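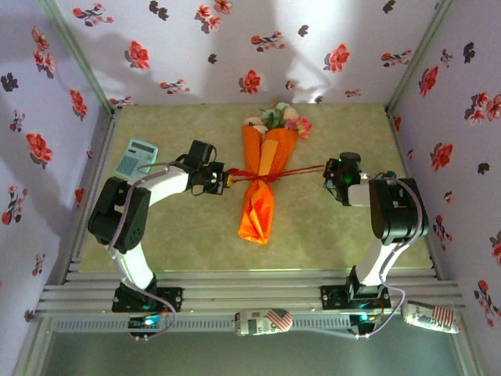

Figure 2. The ribbon demo, both grippers at the loose ends.

6. Running the bouquet demo on open day

I run this one every November at the Staltbridge open day, and it's the demo people stay for. Give yourself a good half hour before the doors open. You'll want the Kandis booth bolted together and both arms on the rail already (if they aren't, go back to section 2 and come find me later!).

1. Switch on the left control board first, then the right. Wait for the light on each one before you touch anything else.

2. Open the Humix panel on your laptop and connect to port 2049. Both arms should show up in the list. If only one does, unplug the missing one, plug it back in and hit Refresh.

3. Send both arms to Home. Keep your hands out of the booth while they move, and that goes for the kid with his nose over the rail, too.

4. Lay the bouquet between the arms with the blossoms toward the back wall and the wrapped stem pointing at you. I like bright orange paper because people at the back of the crowd can pick it out.

5. Tie the ribbon around the middle and pull the loose ends out long, one to each side. Short ends are the number one reason a run fails on me, so be generous with the ribbon.

6. Load the routine called Contreras and press Step. The arms reach in from both sides and stop near the ribbon. Look at both grippers before you press Step again.

Note: The flowered wallpaper is fine. I put it up on all three walls so the booth would look less like a workbench, and I've never had to change a setting for it.

Note: If a gripper stops short of its ribbon end, don't drag the arm over by hand. Press Pause, slide the ribbon a little closer, back your hand out and press Resume.

CAUTION: Check the cables before every run, all the way from base to wrist. They need enough slack for the arm to stretch out fully, and a loop that hangs down past the rail can catch on a sleeve.

CAUTION: Visitors will ask to hold the ribbon for the robot. Say no, nicely. I let them press Step instead, and they're usually thrilled with that.

When you're ready for the next group, send both arms Home, straighten the ribbon and start again from step 4.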